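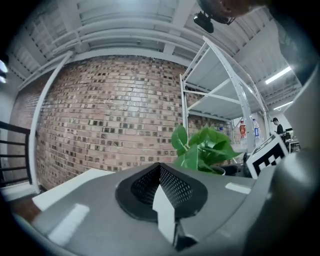

Quintero Rooms, Rosstead: the ground floor

The ground floor at Quintero Rooms was opened up again in April after a winter of work. It is one long room with a smaller one behind it, 87 square metres in all, and it can be hired by the hour or by the day. This page goes with the gallery on the booking site. Each entry has a short note on the part of the building it deals with, as people often ask about the wall, the floor and what they can move.

The brick wall
Red-brown brick, laid in level courses, with darker patches scattered across it. We had two quotes for plastering it over and turned both down. The work on it this winter was a clean with soft brushes and some repointing low down, where the old mortar had gone to powder.

Hanging things on the wall
Please don't drill, nail or tape anything to the brick. Tape pulls the face off the softer ones and leaves a pale mark that doesn't wash out. There are free-standing display boards in the back room, and you can use as many of them as you like at no extra charge.

The floor
Brown wood throughout the long room. It was sanded and oiled in February and has had a second coat since. It marks if you drag furniture, so lift tables at both ends. Felt pads are in the tin by the door and should go on anything you bring in yourself.

Under the old carpet
The carpet came up in one weekend and filled a skip. Under it were two layers of vinyl and a lot of newspaper, most of it too far gone to read. The gaps between the boards were filled with slips of wood cut to fit, which took longer than the sanding did.

The black railing
Metal, with horizontal bars. It had been painted at least four times, the last of them a thick green, and the whole lot was stripped back before it was done in black. Please don't hang coats or bags on it. There is a rail for coats in the lobby with 30 hangers.

White paint
All of the white in the long room is the same shade, a plain matt from Wellov. If you chip it, tell us and we will touch it in. We keep an open tin for this and would much sooner know on the day than find it a month later.

Tables
The tables have white tops and wipe clean with a damp cloth. Use a board or mat under anything sharp or hot. Six of them come with the room, and more can be brought through from the back if you ask when you book. Craft groups should bring their own covers for glue and ink - the tops look tough but biro goes straight into them.

Chairs
Stacking chairs, kept in the back room on a trolley. Please stack them no more than eight high and leave the trolley with its brake on. Two chairs with arms are kept beside the lobby door for anyone who needs them, and these should stay there between bookings.

Lighting
The fluorescent tubes are still up and the lights are on three separate switches, so you can have one end of the room bright and the other end off. The switches are just inside the door and are labelled. The dimmer only works on the middle set. For drawing classes and sewing, most people put everything on full, even in the daytime.

Heating
Zotavus fitted the new heaters in the autumn, before the floor was started. The room takes a good half hour to warm up in winter. They come on by timer before each booking, and the controls are locked, but there is a boost button on the wall by the kitchen hatch that gives you another hour.

The back room
Smaller, plainer and quieter. It has carpet tiles, one window and a door that closes properly, so it suits meetings and one-to-one lessons. When the long room is booked for a full day the back room is included. Otherwise it can be hired separately.

The kitchen
A narrow galley with a sink, a kettle, a small fridge and a hatch through to the long room. There is no oven. Cups and plates are in the cupboards over the sink and tea towels are in the drawer. Please wash up, dry up and put away before you leave, and take any food home with you, including what is in the fridge.

The lobby
Flat from the street, with a wide door. The notice board here is for groups that use the building. Posters stay up for a month and are then taken down, so write the date you put yours up in the corner.

The old ledger
Found on a shelf behind the boiler when it was taken out. It belonged to a shoe wholesaler who rented the ground floor, and the last page carries a running total of 2,817 pairs. It is now with the Rosstead local history group, who have copied the pages for anyone who wants to read them.

Before the work
For years the room was split by two partition walls, with a low false ceiling across the front part. Most people who came in then had no idea there was brick behind the boarding. The partitions were not holding anything up, and they came out in a morning.

Still to do
The outside door needs a new threshold and the back room window sticks. Both are on the list for the summer. Some work on the yard will follow if there is money left - it needs levelling before we can put benches out.

Booking and access
The room is open for hire from 8 in the morning until 10 at night. Your booking time includes setting up and clearing away, so allow for both. Keys are in the safe by the side gate and the code is sent the day before.

Parking
There is room for two cars in the yard, and one of those spaces is kept for blue badge holders. Everyone else should use the pay and display behind the library, four minutes on foot. Vans can stop outside to unload but must not block the neighbours' gate.

Using these pictures
Groups that hire the room are welcome to use the pictures from the gallery on their own posters and web pages. Please put "Quintero Rooms, Rosstead" next to them. Larger copies can be sent by email on request.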